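Grocery Math and the Evening News

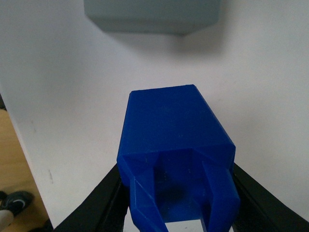 Feven Tufa
Writer and editor of this blog

2019-05-14

I was standing in line at the Lilcombe market last week with a carton of eggs and a bag of onions when the radio over the register told us all that prices are holding steady. The woman in front of me laughed out loud, and then I laughed, and then we got to talking (you know how I am), and I nearly left my onions on the counter.

I've been grumpy about this kind of report for a long while. I started keeping my grocery receipts in 1994, when we moved to Ditport and money was tight, and I still write the totals in a notebook every Sunday night. So when a cheerful voice tells me nothing much has changed, I have a shelf of notebooks that would like a word! My weekly basket, the plain one with rice, milk, eggs, coffee and whatever greens look decent, now runs roughly 45 dollars, and I can remember when that bought the greens and a nice roast too.

Now, I don't think the people reading the news are lying. A number for the whole country can be perfectly right and still miss my kitchen by a mile. Televisions get cheaper, rent goes up, it all goes into one pot and gets stirred. But I do wish the reporter had spent two minutes on what goes into that pot, or asked somebody who was paying for lunch that day.

My cousin over in Endale thinks I should just turn the radio off. We argued about it on the phone until her soup boiled over. She gets all her news from headlines, and I told her a headline is written to be clicked on, and she told me I sound like our grandmother, which I took as a compliment.

Anyway, if you keep receipts too, write and tell me what your coffee costs. Mine went up again in May and I'm still buying it.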